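How to clean a carpet tile floor in a home office

Carpet tiles are easier to look after than fitted carpet, but they still hold a lot of grit. Most of the wear comes from fine dirt being trodden into the pile. A full clean twice a year, say in May and again before winter, keeps them in fair order. These instructions are for loop pile tiles with a bitumen or felt back. If yours are wool, check the maker's label first.

What you need

Vacuum cleaner with a brush head
Stiff hand brush
Two buckets
White cotton cloths
Carpet shampoo (I use Plarken, but any low-foam type will do)
A blunt knife or old spatula

Clear the floor

Move chairs, bins and anything on castors into another room. Lift cables off the floor and tie them to the desk legs. Heavy desks can stay where they are if you can reach under them with the brush.

Vacuum twice

Go over the whole floor in one direction, then again at right angles to it. Take your time along the joins between tiles. Dark tiles hide grit well, so don't judge by eye. Run your palm over the pile and if you feel anything sharp, go over that part again.

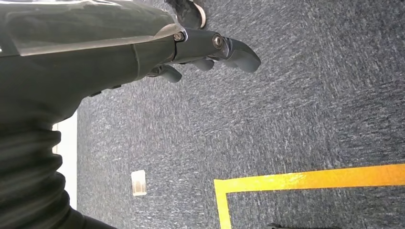 Treat stains before you shampoo. Scrape up anything dry with the blunt knife. For tea and coffee, dab with cold water and a white cloth, working from the outside of the mark inwards. Don't rub. Ink needs a little surgical spirit on a cloth, tried first on a spare tile or in a corner behind the door.

Shampoo

Mix 100 ml of shampoo into a bucket of lukewarm water, or follow the bottle if it says something else. Dip the hand brush, shake it off and work one tile at a time. The tile should be damp on top and no more. Too much water gets through the joins and can loosen the glue. Wipe each tile with a cloth wrung out in clean water from the second bucket.

Drying

Open the windows and leave the room overnight. Keep castors off it until the pile feels dry right down to the base. Vacuum once more in the morning to lift what the shampoo has loosened.

Replacing a tile

If a stain won't shift, swap the tile. Lift one corner with the spatula and peel slowly. Scrape off old glue and check the arrow on the back of the new tile, which must point the same way as the others. My floor has the Junia range in number 86, and a box of spares lives in the loft. A new tile will look brighter than the rest for a few months.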